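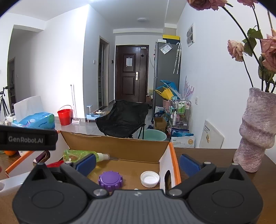 Visit report: Bestport hospital informatics open day

The open day at Bestport ran over a single Saturday, with the pathology and imaging departments both taking part. I went mainly for the triage software, which the hospital has been running beside its normal chest X-ray workflow since the spring. The program was split between talks in the lecture room on the ground floor and short tours upstairs, and the two overlapped badly enough that most visitors had to choose.

Suha Bataineh opened with the imaging work. She trained as a radiologist and now divides her week between reporting and the informatics group. The model, known internally as Serrano, sorts incoming chest films into urgent and routine queues. It does not write a report and does not remove anything from the list. Every film is still read by a radiologist, and the only thing that changes is the order.

The evaluation set held 2913 films, all from adult patients and all read twice. Where the two readers disagreed, a third settled it. Bataineh spent more time on the disagreements than on the headline results, and this was the most useful part of the talk. Many concerned small effusions on portable films taken with the patient sitting. The model was weak on the same films. She would not give a single accuracy figure, on the grounds that it depends heavily on how many portables are in the mix, and she showed the results by film type instead.

Questions were mostly about drift. The department replaced one of its detectors during the trial, and the share of films marked urgent rose within days. They traced this to a change in the default contrast processing and now hold back 40 films a week for a manual check of the queue order. Someone asked who does the checking. The answer was the duty registrar, and the time is written into the rota.

The upstairs tour covered digital pathology. Custódio Lobo runs the scanning room, which has 3 slide scanners and a capacity of 4000 slides a week. Actual throughput is lower. The limit is slide preparation: an air bubble or a label stuck slightly over the edge will stop a rack, and somebody has to clear it by hand. Lobo keeps a log of every stoppage by cause and had the last quarter's sheet pinned beside the door. Labels were first by a wide margin.

Storage got a long section. Scans are kept at full resolution for a fixed period and then moved to a slower archive called Tretby. Retrieval from there takes several minutes per case, a nuisance for tumor board meetings, so the cases are called back the evening before. Lobo would prefer to keep everything on fast storage – the budget does not allow it.

I missed the session on the Sternolska data-sharing agreement, which was at the same time as the tour. The handout says that the two hospitals will exchange model outputs and reader scores but no images, with the first exchange planned for October.

Practical notes for anyone going next time: tour places are given out at the front desk from 9 a.m. and the pathology slots go first. The lecture room has few power outlets. Slides from the imaging talk are available on request from the informatics office, without the patient films.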